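Home | Docs | Downloads | FAQ | Contact

Meven Bin Sorting Simulator: Gripper Fault FAQ

3 min read

Last updated 25th November

What is the fault?
In the September release, the gripper can report a closed grip while its fingers are still open. The arm then runs the rest of the move with nothing in it, and the run is logged as a success.

Who is affected?
Anyone using the Janevski gripper model in the bin-to-tray task. The Zovovis model reads finger position a different way and does not have this fault.

How do I know if my runs are bad?
Open the replay and pause it at the point where the log says "grip closed." Compare the fingers with the log entry, then look in the small tray at the end of the run. If the log says success and the tray is empty, the run is bad.

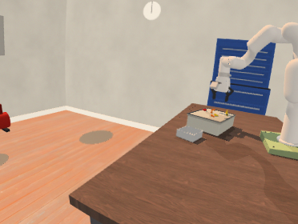

Simulator view with the gripper fingers open above the table and the small tray in front of the larger bin.

How often does it happen?
We saw it in 6 of 100 test runs at default speed. It was more common with the smallest parts.

Is there a fix?
Yes. Install patch 5 and restart the simulator. Old logs are not corrected, so those runs have to be scored again.

Can this reach a real arm?
It can if you export the grip check along with your program. Do not run an exported program on hardware until you have patched and exported it again. Ernell controllers will accept the old file without a warning.

Where do I report a new case?
Use the Contact page and attach the log and the replay file.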